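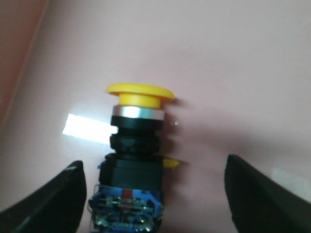
Uststead gets its stop buttons back on the Broltby bus

2019-10-12

If you ride the number 3 out to Broltby, you already know how this has gone. Since the spring you've had to shout. The old pull cords came down when the buses were refitted, the touch strips that replaced them worked when they felt like it, and the rest of the time you stood up two blocks early and hollered "next stop, please" at the back of the driver's head. I did it on Thursday with a bag of groceries in each hand and felt like I was hailing a ship.

Well, good news. Hudec, the company that runs the route, told riders at this week's open evening that the touch strips are coming out and proper push buttons are going in. Big ones, the kind you can hit with an elbow. The first two buses should have them by the middle of November, and the rest of the Broltby line will follow over the winter, as each bus goes in for its regular service.

I went along to the meeting expecting a sleepy half hour and a plate of cookies. There were cookies, but the room was packed and people were cross! Hudec had put out a rider survey in the summer and got 2,349 forms back, which is a lot of forms for a town our size. The stop strips came out as the top complaint, ahead of fares and well ahead of the heating (I'd have put the heating first, but I sit by the door).

One woman said she had been carried past the clinic so often that she now gets off at the library and walks back. A man behind me wanted to know why the cords couldn't just go back up, and he got a round of applause for it. The answer was that the fittings for the cords were taken out along with the old ceiling panels, and putting them back would mean another refit. He didn't look satisfied with that, and I can't say I blame him.

The buttons will go on the poles, at a height you can reach from a seat, with an extra one down low by the wheelchair space. Each press will ring a bell up front and light the sign over the aisle. The bell is the part I'm happiest about - with the strips you never knew if anything had happened, so everybody pressed them six times and then shouted anyway.

The fitting work is being done at the Mumavance yard out past the grain elevator. Hudec puts the cost at roughly 2,000 dollars a bus and says it won't be added to fares this year. Somebody asked about next year and was told that fares get looked at in the spring, same as always.

Drivers have been asked to stop at every marked stop after dark until the new buttons are in, whether anyone has called out or not. That started Monday, and it does make the last run home a bit slower, so leave yourself some extra time if you're meeting the train.

The route and the timetable stay the same. If you missed the survey, there are still comment cards in the rack behind the driver's seat, and you can hand them in at the ticket window in Uststead.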